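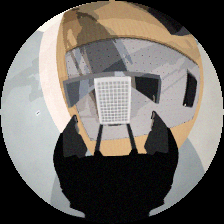 How I Get Candle Wax Out of a Tablecloth

I ruined three good tablecloths before my neighbor Kulap Saithong showed me how to do this, and I still do it her way (mostly!).

First, leave the wax alone until it's hard. I know, it's tempting to wipe. Put the cloth in the freezer for an hour if you're in a hurry, then scrape off what you can with a butter knife.

Lay a plain paper bag under the spot and another on top, no printing on either one, and go over it with a warm iron, steam off. The paper soaks up the wax. Keep moving to a clean patch until nothing more comes through – my big red blob from July took seven goes.

If there's still a colored mark, dab on a little dish soap, let it sit, and wash as usual. Check it before it goes anywhere near the dryer.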